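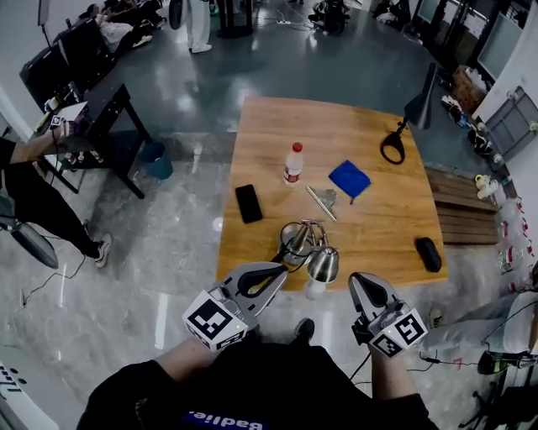 Ticket 2153
Site: Jullville office, ground floor
Category: Heating / building controls
Status: Closed (see last entry)
Opened: Jul 24, 2023

Reported problem

The heating on the ground floor comes on at 3 am, runs until the first person arrives, and then stops. By mid-morning the place is cold enough that people are typing in gloves. Overnight, when the only occupant is a fern, it is lovely. The fern has put on new growth.

The Fuvlow panel in the hallway says "Schedule OK".

Update 1, first line support

Asked the site to restart the panel. Site replied that they had restarted it before lodging the ticket, and again while waiting for us to tell them to. Asked them to restart it once more so I could tick the box. They did, with grace.

No change. Panel still says "Schedule OK". It said that during the restart as well, which I find worrying in a status message.

Update 2

Checked the schedule remotely. Weekdays are set to start at 7 am and finish at 5 pm, which is what the site wants. Panel firmware is current. Clock on the panel is correct, time zone is correct, daylight saving is off as it should be in July.

Rang Piscombe, who did the install. Piscombe says it's a Fuvlow fault. Rang Fuvlow. Fuvlow says it's an installation fault. Both were very polite, and Fuvlow has nicer hold music.

Update 3

Site called to say the heating had switched off during a staff meeting and someone had brought in a fan heater from home. The fan heater tripped the kitchen circuit, which took out the urn. I have raised the priority from Medium to High on account of the urn.

Pulled the event log off the panel. The start command at 3 am isn't coming from the panel's own schedule. It is labelled EXT-4, meaning input 4 on the terminal strip. According to the Piscombe drawings, input 4 is "spare".

Update 4

Site visit. Took the cover off the panel. Input 4 has a grey two-core cable in it, neatly terminated – very tidy work for a spare. Followed it up into the ceiling, along past the toilets and down into the cupboard with the old alarm gear. There's a Sobczak time switch in there, the mechanical sort with the little pins around the dial. It used to run the heating in the old system. It was never removed, just promoted.

The Sobczak dial is four hours slow, probably from a power cut some years back. It calls for heat from 7 am to 1 pm by its own reckoning, so 3 am here would be 11 pm there, and that didn't add up until I looked at the pins. Two had been pushed in by hand at 11 pm, with a pencil arrow beside them and the word "frost".

External input beats the schedule on these panels. When the Sobczak lets go, it sends a stop, and the panel obeys that too.

Update 5

Disconnected input 4, taped and labelled both ends. Set frost protection properly in the Fuvlow menu, where it lives under "Lifestyle". Heating started at 7 am the next morning and stayed on all day.

Site asks that we leave the Sobczak in the cupboard, as it makes a pleasant tick. No objection.

Asked Piscombe to amend the drawing for input 4. They have opened a ticket.

Closed. Reopen if the fern complains.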